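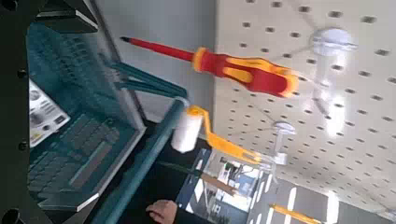
Vidstead Open Day

The Vidstead Open Day was a public demonstration of robotic shelf work held on Jul 3, 2024 in a hardware shop in Zostport. It was arranged by Jadoon, a firm that develops handling systems for retail, and formed the second public stage of its Iseo project. The first, in December of the previous year, had been open to trade visitors only.

Demonstration

Work was shown on pegboard displays fitted with white hooks. Hand tools, among them a putty knife, a screwdriver, a small paint roller and a trowel, hung in a single row over a table with a blue shopping basket. Boxed goods were also handled. Sessions lasted 17 minutes each and were repeated throughout the day - the last was extended at the request of visitors.

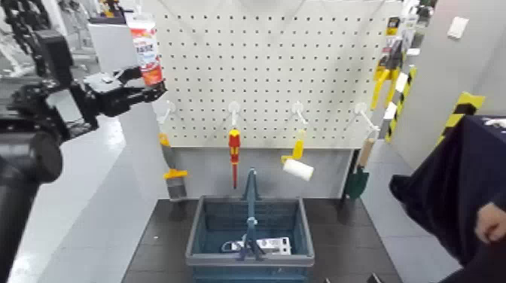 Olanrewaju Iyamu wrote afterwards that hanging goods are a harder test than goods on a flat shelf, and that the public should be shown slow work as well as quick work. A shorter notice in the Zostport press took the opposite view and asked for a faster programme.

Packaged goods

A separate part of the programme dealt with goods sold on hooks in their own packaging, such as tubes of sealant. These hang from a tab with a hole in it and may turn when touched.

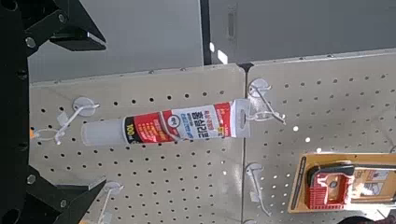
Silicone sealant on a pegboard hook, Vidstead Open Day.

Attendance

The organisers recorded 1309 visitors, of whom 43 took part in a guided session. Jadoon later published a short report on the day.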